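Workshop Pair Say Their Home-Built Arm Will Sort Your Screws. We'll See.
31 December 2018

Two members of the Wróbel shared workshop say they are close to finishing a robot arm that can pick small hardware off a surface and drop it in the right bin, all for $531 in parts. The arm exists and it moves. Whether it sorts anything is harder to say after an evening spent watching it.

Hòa Vũ and Tùng Nông began the project, which they call Clelesetti, in September. The plan then was to have it clearing the workshop's mixed-hardware drawer by the end of the year. That drawer, a deep one by the drill press, is still full. Vũ puts the delay down to the gripper, which the pair have redesigned more than once and which he describes as "the last real problem." He said the same thing about the wrist at the members' night before this one, according to two people who were there.

The $531 figure also needs a second look. It covers the motors, the bearings, the wiring and a controller board sold under the Astix name. It leaves out the housing, which came from a machine another member was scrapping, and it leaves out the power supply, which belongs to the workshop and will have to go back. Nông agreed that anyone starting from nothing would pay more. He would not guess how much more. Time is not counted either, and both men said they had stopped keeping track of their hours.

On the night I visited, the pair ran the arm through a set of moves they had written out on a laptop. It swung out, dipped, closed, opened and came back. Vũ typed in each position by hand beforehand. There is a small camera on the wrist, but so far the software only records from it, and the arm does not use the pictures to decide anything.

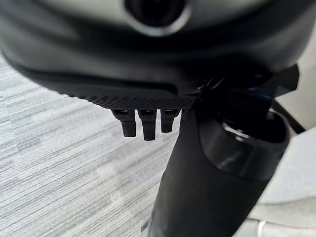
Sorting is a different job from moving. A loose pile of screws does not lie in the same place twice, and the arm has to find each piece, tell an M4 from an M5 and get hold of it without scattering the rest. Vũ said the recognition part is "mostly written." When I asked to see it run, he said it was on another computer.

The test the pair did have ready was a simpler one. Nông set out seven wooden blocks at marked spots and had the arm lift them one at a time. It picked up six. The seventh tipped over and stayed where it fell while the arm carried on to the bin and let go of nothing. That is a decent result for a hobby machine, but a block is a good deal easier to grab than a washer, and the spots had been marked in advance.

Nông was the more cautious of the two. He said he would like to see 500 picks in a row, with no one touching the arm, before he told anyone it was done. Their longest run has been much shorter, and it ended when a set screw in the wrist worked itself loose. They have since put thread locker on it.

There is also the matter of speed. Each block took long enough that I had time to write a full line of notes between pickups. A person with a magnet and a muffin tin would have the drawer done in an afternoon, a point raised by more than one member who stopped to watch. Vũ's answer is that the arm can work overnight. The workshop's rules say powered equipment cannot be left running with the building closed, and he said he plans to ask for an exception.

None of this has kept him from talking about selling kits. He has picked out a name for the business, Fimitz, and has a price in mind that he asked me not to print. There is no parts list yet, no written instructions and no second arm to show that the first can be copied. Nông said he has not agreed to be part of any company and would like to fix the gripper first.

The two expect to show the arm again at the next members' night. Vũ said it will be sorting real screws by then, from a pile, with the camera doing the looking. Nông said it will be there - and that he would bring the blocks in case.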